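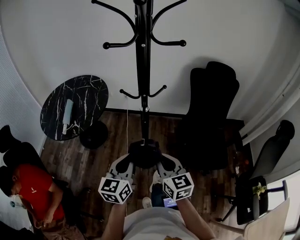

Household machines: can they do real chores yet?

Started by strobel_r, 26th February

strobel_r
I work in the shipping hall of a furniture shop in Veltberg and at home I have two children, so I think about chores all the time. My question is simple. Take the coat rack in the picture. Black metal pole, round base, hooks going out to the sides with knobs on the ends. In the picture a person is holding the base with a pair of hand-held grippers. Could a machine do this alone today, in a normal room with chairs and a side table close by? My opinion is no, and not soon. But I would like to hear from people who work with such things.
Reinhold

Vokier
I would say yes for the gripping. The base is round and the pole goes up from it, so there are good places to hold. Moving it is also possible if the floor is flat. What I don't believe is the part after. Where should it go? Who decides that the new place is good?

laimute_p
I don't agree with Vokier that the gripping is the easy part. A coat rack is tall and the weight is in the wrong place as soon as somebody hangs a winter coat on one side. If you hold it low, the top will swing. My mother knows this without thinking and puts her second hand high on the pole. I have not seen a machine do it well.

Vokier
With coats on it, fine. I was speaking about an empty one.

laimute_p
At my home it was empty one time, on the day we bought it.

strobel_r
In our hall we tried an arm last year, from a supplier in Skundlow. It had to put chair legs into boxes. With the same leg in the same position it was very good, 154 boxes in one shift. Then the legs came with a different foam and it stopped 20 times before lunch. The colleague beside it was faster, and she also swept the floor.

hollmann40
Reinhold, it is not fair to compare. Your arm was made for one task and somebody saved money on the setup. Change the foam and you must teach it again, this is normal. The newer method is that people do the work with grippers in their own hands, many times, and the machine learns from this. Look at the cubes with the black and white patterns on the grippers in your picture. They are for tracking the position.

strobel_r
I saw the cubes but I didn't know the purpose, thank you. How many times must a person do it?

hollmann40
It depends on the task. For folding a towel I have read very different numbers, so I don't want to write one.

laimute_p
And when it has learned your coat rack, can it move mine? Mine is wood and has three feet.

hollmann40
Maybe, if it has seen enough different ones. I admit this is the open question.

Vokier
A cable on the floor is also an open question. There is a thin white one near the pole in the picture. I would like to see the machine that notices it and goes around.

strobel_r
My vacuum robot finds every cable in the house. It eats them.

laimute_p
Mine too. I lift up everything before I start it, so please count this as my chore and not the machine's.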